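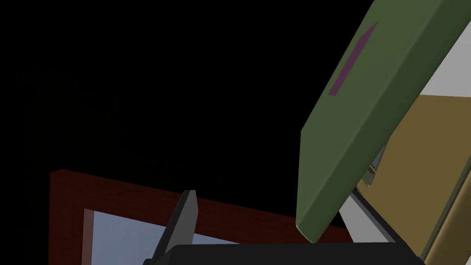
How much does one buret hold?

Each of the two burets in the set holds 50 mL, marked every 0.1 mL, with the zero at the top where it confuses everyone for the first week.

Search the catalog Enter keyword or item no. Go

Pulico Titration Set, Item 481

The Pulico set is for finding out how much acid is in something by adding base to it one drop at a time, until the flask turns pink and you realize you were looking out the window. It comes with everything needed for that experience except the window. Teachers have been buying it from us for years, mostly to replace the parts of the last one.

What's in the box

Two glass burets with plastic stopcocks. One stand with a steel rod. One double clamp, the Cáceres pattern, which holds both burets at once and opens with a squeeze. Three flasks, 250 mL each. A funnel that fits the top of the buret, and which should be taken out again before you read the level, a point we have printed on the instruction card in capital letters. A white tile to put under the flask so you can see the color change. A small brush on a long wire.

Indicator, acid and base are sold separately. We can't put them in the same carton as the glass, and having once seen what a delivery truck does to a carton, we don't want to.

About the stand

The base is Fastwood, a pressed board with a sealed top, and it weighs more than you would guess. The older Hison stand had a cast iron base that also weighed a lot and rusted if a student so much as thought about vinegar. We still carry Hison rods and bossheads for people who own the old ones. They don't fit the Fastwood base. The thread is different. Yes, we asked why.

Wipe spills off the base the same day. It will forgive dilute acid and it will forgive water, but purple permanganate is there for good, and you will be introducing each new class to the stain.

The stopcocks

These are the part people write to us about. They are plastic and need no grease. Please don't grease them. If one drips, snug the nut a quarter turn and try again. If it still drips, take it apart, rinse it, and look for the washer, which is clear, very thin, and probably in the sink. Spare washers come in packs of 3. 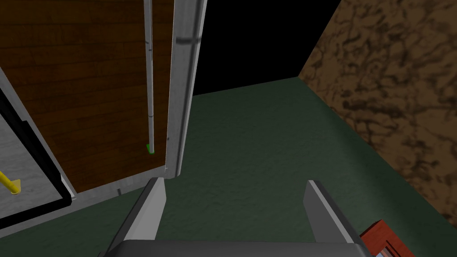

Can the burets be stored with base still in them?

They shouldn't be, even overnight. Sodium hydroxide attacks the glass slowly and leaves a crust in the tip, so drain the buret, rinse it with plenty of water, and leave it upside down in the clamp with the stopcock open.

A blocked tip can usually be cleared with warm water and patience. The wire brush is for the barrel and will scratch the tip if you force it, and then your drops come out sideways.

Making up solutions

One common mistake is mixing a fresh batch for each group, which gives you as many slightly different answers as there are groups and a lively argument at the end. Make one batch for the whole room. A 2000 mL jug covers most classes with some left for the person who opens the stopcock all the way and watches it go. Label it with what it is and how strong. "Clear stuff" has been tried. 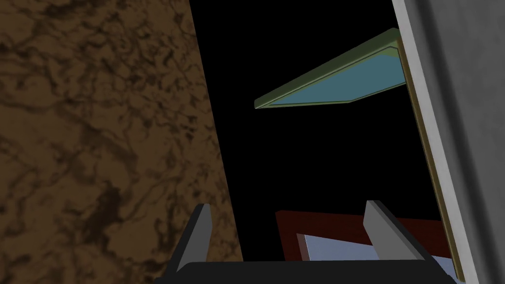

Phenolphthalein wants two or three drops per flask. More will not make the pink any more correct. You are after the palest pink that stays put while you swirl, and if yours looks like bubble gum you passed it a while ago and should start the next flask.

Ordering and returns

Item 481 ships in one carton. Schools can order by purchase order; everybody else pays by card. Glass that arrives broken is replaced if you tell us within the week and keep the packing. Glass that arrives whole and breaks later is, we're sorry to say, yours. Single burets, clamps and tiles are on the spare parts list.

The price list changes every November, generally in the direction you'd expect. For quotes on class sets, write to Dilani Bandara at the sales desk and say how many stands you already have, and which kind.

Page updated Apr 10, 2025

Contact us | © Pulico Lab Supply | Back to top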